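Chapter 5
Serial Drama and the Held-Back Ending

Television writers have to bring viewers back. A film has its audience in the seats until the credits, but a weekly series lets everyone go home and hopes they return. This chapter looks at how writers of serial drama plan a season so that each episode closes one question and leaves another open. 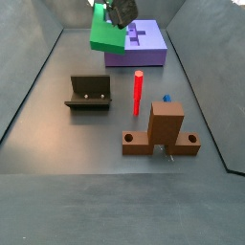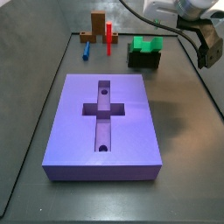 Figures 5.1 and 5.2. Purple block with a cross-shaped recess in its top. In 5.1 a gripper holds a green block.

We will work mainly from Vornus, a drama set in the port town of Seixas. In the first episode the harbor pilot, Dana, loses her license after a ferry runs aground. The audience learns in the first scene that she was not at the wheel. Dana does not say so until the season finale, and most of the tension in between comes from waiting for her to speak.

The show's head writer, Tudur Bevan, kept a chart of who knew what at the end of every episode. A secret shared with the audience works differently from one kept from it. In the first case viewers watch for the moment a character finds out. In the second they look for clues, and they will feel cheated if the clues were never there. Section 2 takes up this difference in detail.

Later sections turn to the cliffhanger. Many students treat it as a trick added to the last page of a script. In the better episodes of Vornus it grows out of a choice made much earlier, often in the opening minutes. We compare these with the first season of Drunasix, where several episodes end on a threat that is dropped before the next title sequence.

Before you read on, watch the first 2 episodes of either series. Write down the last line spoken in each, and the question it leaves open. Keep your notes for the exercise at the end of the chapter, which asks for an episode outline of 200 words.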